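Do Goldfish Really Forget Everything?
Final report, Animal Myths elective
Bit-na Yook

The claim

Everyone knows a goldfish has a memory of three seconds, and everyone knows it with the confidence of a person who has never asked a goldfish. I grew up with one named Ma, who lived in a tank on top of our refrigerator in Narncombe and was described by my whole family as happy because she couldn't remember being bored. I wanted to find out if we owed her an apology.

What I did

I used 4 goldfish, kept in two tanks at home. Every feeding for 38 days I tapped a red plastic spoon on the left side of the glass, waited, and dropped the food in at that same corner. Between feedings I tapped the right side at random times and gave them nothing, which felt mean and was meant to.

I logged each trial in Poltell, the free survey app our class uses. It isn't built for fish. It kept asking me if my respondents would like a reminder.

A trial counted as a "yes" if at least one fish in the tank reached the left corner before any food touched the water. My time limit was 90 seconds, chosen by me before I had met the two slower fish.

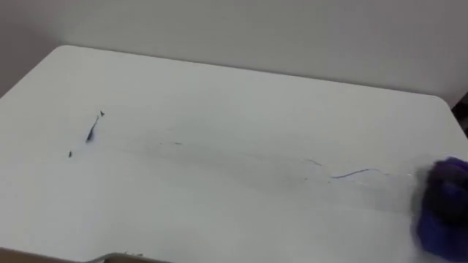
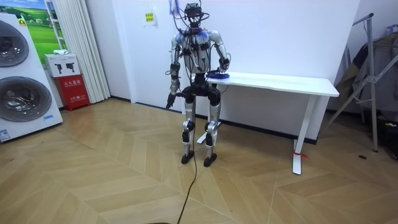

The tabletop, and the robot near the standing desk.

What happened

For the first week the fish did what fish do, which was drift. By the second week the front tank had started coming to the left corner at the sound of the spoon. The back tank took longer. By the last week both tanks were showing up on nearly every left tap and mostly ignoring the right one.

Then I went to my aunt's place in Arnora for nine days, and my brother fed the fish with no spoon and no tapping, under strict written orders. When I got back I tapped once on the left. Three of the four came straight over. The fourth was behind the plastic castle, where he spends most of his life, and I don't think memory is his problem.

Nine days is a good deal more than three seconds.

Problems

The fish can see me. I tried tapping from behind a cereal box, but I can't rule out that they had learned to recognize the cereal box. Two tanks is a tiny sample, and fish follow each other, so one smart fish could make a whole tank look good. I also missed some trials in April because of the school play.

If I had 1,000 goldfish I would do this properly. I asked my parents and the answer was short.

Next time

I would test each fish alone, swap the sides halfway through, and have somebody else do the tapping. I would also try a longer break. My brother has said he is not available.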